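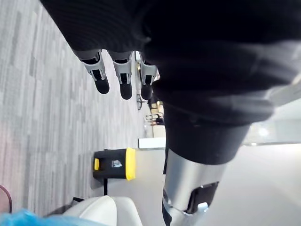
Office cleaning robots pulled from bin work after hand fails to release

Monday, 2022-05-09

Trisside has stopped its office robots from changing bin liners at all sites after one of the machines failed to let go of a lidded bin at an office in Fimcombe last week.

No one was hurt. A cleaner working near the robot pressed the stop button on its back, and the hand was freed with the power off. The bin's lid hinge was bent and a glove on the robot's hand was torn.

The company said the fault was in the way the hand reports its grip. The robot is meant to open its fingers when a liner is in place, then check a sensor in each finger before it moves its arm away. In this case one sensor kept reporting that the finger was open when it was still closed on the lid. The arm pulled back and dragged the bin 2 metres across the floor before the stop button was pressed. 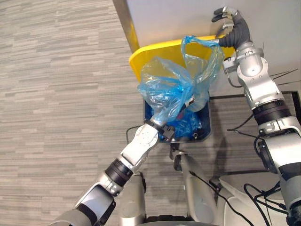 Changing a liner is one of the harder jobs the robots are given. One hand has to keep the lid up while the other pushes the bag down into the bin, and thin plastic tends to catch on the fingers. Staff had already logged 5 cases since November in which a bag came back out with the gripper, but those were treated as a nuisance and were not passed on to the safety team.

Špela Bošković, operations manager at Trisside, said they should have been.

"A bag on a finger looks like a small thing, and it was written up as a small thing," she said. "We're going back through all of those reports now to see if the same sensor was involved."

The hands are made by Ristić, which has asked for the damaged unit to be sent back for testing. It has told Trisside that 433 hands from the same production run may have the same part, and that owners will be contacted directly. Replacement sensors are expected to take 8 weeks.

Until then the robots will carry on with vacuuming and wiping tables. Cleaners at Fimcombe and at the company's other site in Tolcombe will empty bins by hand and have been offered extra hours to cover the work.

Trisside has also changed its rules so that any object caught in a robot's hand must be reported the same day, whether or not there is damage. Staff have been told to stay clear of the arms and use the stop button before trying to pull anything free.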